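Oct 15, 2024

Folding again, second evening on the same pile. The table was wiped down first and left to dry with the window open. I have stopped using the bed for this. The mattress gives under the hand and every edge comes out curved, and by the fourth item the stack leans.

Method as of tonight: lay flat, smooth from the center outward, sides in to the middle third, then bottom to top in two moves. Width set by the drawer divider, which is the old Haritz one with the slot that sticks. The Prorko dividers are still in the hall. They are too tall by the thickness of a finger and I am not cutting them until I have measured the lower drawer as well.

Thick fabric remains the problem. Thin cotton holds a crease if pressed with the side of the hand. Anything with more body rises again along the fold, and the layers underneath creep out of line when the top one is brought over. Turning the whole bundle a few degrees to reach the far corner makes this worse, and I keep doing it.

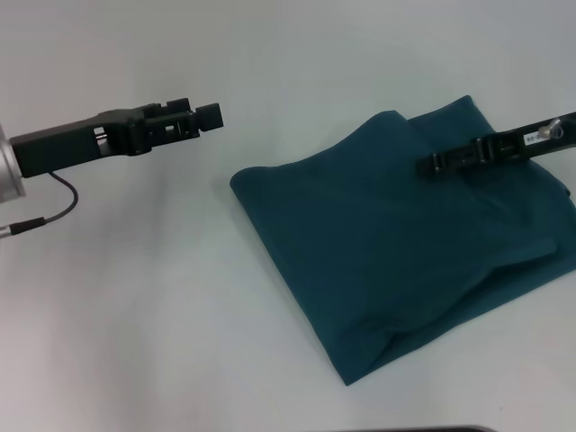 Glykeria Tsolakis wrote back this afternoon that I should give up on thirds for the heavier things and roll them, the way she has done since May, and that a rolled item never has to be squared up at all. Her drawers are deeper than mine. I measured the upper one again after reading it: 18 cm inside, less the runner. A roll of the heavy stuff would fit with very little over, and the drawer would catch on the way back in. She also thinks I press too early. On that she may be right – I tried leaving the last fold loose until the rest was lined up, and the edge came out straighter on most of them.

Time for the pile was around 60 minutes, including a break to look for the Chaudhary catalog. It was under the ironing board. Their shallow trays are listed at 2,810 for the full set, a silly sum for trays, and the set includes two sizes I have no use for. Page corner turned down anyway.

Left over: the pillowcases, one fitted sheet, and the Ritard bag of things for the attic, still tied. The fitted sheet will be done last and badly. Socks went in unpaired.

To do: measure lower drawer. Sand the sticking slot. Answer Glykeria about the rolling and ask what she does with sweaters.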